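Lidded storage box
24/06/2020
By the Mindton Household Reference staff

A lidded storage box is a rigid or semi-rigid container with a separate or attached cover, used to hold household goods, papers or stock. The two most common materials are cardboard and molded plastic. Boxes of this type are usually rectangular, so that they can be placed side by side on a shelf or stacked.

Construction

Cardboard boxes are cut from flat sheet, scored and folded. The lid may be hinged along one long side or made as a separate tray that fits over the base. In an overlapping lid the rim extends a short way down the outside of the walls, which keeps out dust and stiffens the upper edge. The Kodport pattern, a mail-order box, has a lid rim 4 centimeters deep.

Plastic bins are molded in one piece, with walls that taper toward the bottom so that empty bins nest. Matte surfaces show fewer scratches than glossy ones.

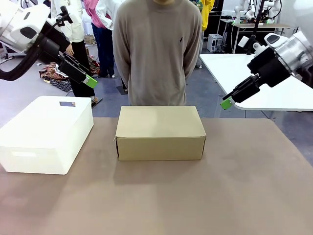
Handle openings are placed on the end walls, the front wall or the lid. A slot in the wall allows the bin to be pulled from a shelf with one hand. It also admits dust and light, and bins intended for photographs or textiles are often made without one. An opening in the lid makes the cover easier to lift but limits its use as a sealed closure.

Capacity and loading

Capacity is stated in liters or by outside dimensions. The Prothero catalog lists a bin 392 millimeters long with a rated load of 9 kilograms. Cardboard boxes of similar size generally carry less, and lose strength in damp rooms. Heavy items are packed at the bottom and spread across the full base.

Stacking

Plastic bins are placed below cardboard ones when the two are stored together. Jendeo, a maker of shelving, recommends stacks of no more than 2 cardboard boxes unless the boxes are full. Partly filled boxes tend to sag at the center of the lid.

Labels are fixed to the side that faces out. Lid labels are hidden once a second box is added.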